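Gripper Care and Safe Handling at Home

Before working on bedding or other soft goods, check that both finger pads sit flat and that the pivot screws are snug. Keep the fingers parallel to the fabric when closing on a seam. Stop if cloth enters the linkage. Do not pull it free; open the jaw fully first.

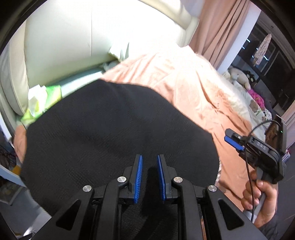

Hand-held grippers with blue pads, at a bed with a peach-colored sheet.

Route cables away from the jaw and leave slack at the wrist. Wipe pads with a damp cloth every 200 cycles. Replace pads in pairs. Log each change by date and initials.

Checklist revised in May by Grigoris Moschos, Beswood.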